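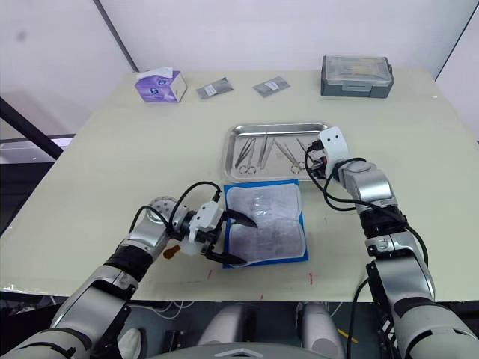
Packing Order: A Conversation on Instrument Sets at Devholm

The instrument preparation room at Devholm supplies trays, pouches and wraps to a group of small outpatient clinics. Its supervisor has run the service for nine years and agreed to talk about bench work on the condition that the interview stay on bench work.

The first subject was layout. A preparation table there is kept light in color, so that a dropped clip or a thread of lint shows up against it. Consumables belong along the back. "The front half is for folding," the supervisor said. "If you have to reach over a wrap to get something, your sleeve goes across it."

Scissors and tweezers are laid side by side in a stainless steel tray and all pointed the same way. The room adopted the rule after an internal review of 602 sets, in which the most common fault was an instrument placed backward. "It isn't a dangerous fault. It slows down the person opening the set, and it makes the count harder to check."

Scissors get the most attention during inspection. The hinge is opened fully, looked at under a magnifier and closed again. Tweezers are checked at the tips, which should meet evenly under light pressure. Anything doubtful goes to Azevedo, the repair shop the clinics share, and is normally back within 24 hours.

On pouches, the supervisor had firm views. A pouch with one clear side and one paper side lets the user see the contents before opening, but the paper side has to stay flat and free of creases along the seal. Wraps are handled by the corners. The near corner is folded over first, then the two sides, then the far one – and each fold gets a small turned-back tab.

"New people pull too tight. A tight wrap tears at the tray rim."

Pouches are bought in boxes of 100 and wraps in cases of 400. The Fultholm site tried a heavier wrap from Culta in June and went back to the old one, which the staff there found easier to fold square.

Asked what she would change, the supervisor named the storage cases for small parts. She wants clear lids on all of them. "I don't want to open a case to find out what is in it."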